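Keeping Bedding and Towels Fresh Through a Humid Summer

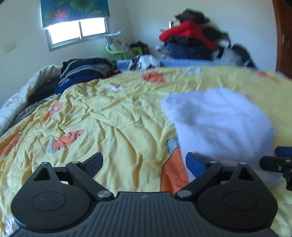

Damp is what makes clean laundry smell stale, and in August it gets into everything. Leave the closet door open for an hour in the morning and again after dinner. Don't fold anything that still feels cool to the touch. Anything fluffy is the worst for this, so a fluffy white towel lying on the bed over a printed duvet should stay there until the inside of the pile feels the same as the outside. Then fold it loosely and stack it no more than five high.

Wash duvet covers inside out, buttoned or zipped shut. Prints last longer and socks don't end up in the corners.

Skip fabric softener on towels. Half a cup of white vinegar in the rinse does the job, and a 63-ounce jug from Onsri lasts us most of the season.

For the shelf, a small tub of moisture crystals is enough. The Mikik one holds 500 ml. Empty it every other Tuesday and wipe the shelf before putting it back.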